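Notes from Skarnby
1 Oct 2021

Hello again, and a big welcome to the new people who signed up after the seed swap. We've crept past 500 readers, which is a bit mad when I remember the first one of these went to my mum and my dentist.

This month I want to talk about washing up. Or more to the point, about what happened when I moved into the flat at Skarnby and found there was no dishwasher, no room for a dishwasher, and no way of getting a dishwasher up the stairs even if I'd knocked a cupboard out. I sulked for a week. I'd had one for 12 years and I honestly thought of it as part of the family.

So I started doing it by hand, after supper, with the radio on. I do glasses first, then cutlery, then plates, then whatever horror is left in the bottom of the roasting tin. My gran did it in that order and I'd forgotten I knew it until I was stood there with my sleeves rolled up. 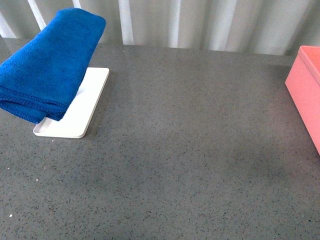 What I hadn't expected was the talking. When Lizeth Cáceres came to stay in the spring she picked up a tea towel without being asked, and we ended up having the best chat of the whole visit with our backs half turned to each other. She told me all about leaving Akport and the job she'd been pretending to like. I don't think she'd have said any of it across a table! There's something about having your hands busy and not having to look at anyone.

I wrote a couple of lines on this in the last newsletter and the replies poured in. Heriberto Sotelo wrote to say that he and his brother settled a quarrel over the sink after a family Christmas, having not spoken properly since their father's funeral. They were still drying forks at midnight, he says, and there can't have been that many forks. Another reader does hers at six in the morning, in her coat, before the house wakes up (I admire this and will never do it).

There was some grumbling as well. A few of you told me off for rinsing under a running tap, and fair enough, I've gone back to a second bowl. And a gentleman in Bermúdez Road thinks that anyone who leaves a pan "to soak" is telling a lie. Guilty.

I've been trying to keep it all cheap and simple too. Ordinary green soap, a wooden brush, and old cotton tea towels boiled up once a fortnight. The brush was the one treat. I'd used sponges all my life and I'm a complete convert – it gets into the corners of things and it doesn't start to smell after four days.
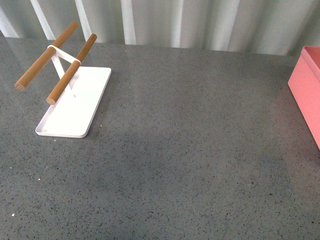
What I've been reading

Not a lot, if I'm truthful, but I did finish Trurninis, the fat family saga that my neighbour has been pressing on me since last winter. It took me 38 evenings. It begins in a boarding house kitchen, with two sisters who share the chores and not much else, and I nearly gave up at page 192, when the uncle goes off to sea for what feels like the third time. Do push on past him. The second half is lovely, and the younger sister gets a speech near the end that I read out loud to the cat.

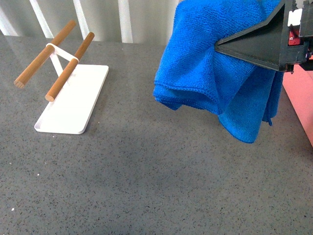 My neighbour wants to know what I thought of the ending, and I'm still making up my mind. If you've read it, write and tell me whether you believed the letter. I didn't at first, then I went back to the bit in the boat shed and now I think I might.

Next time it'll be soup, and I'm after your family recipes, the plainer the better. I'd like to have a good pile of them together before December, so please don't leave it till the last minute like I would. Hit reply and it comes straight to me.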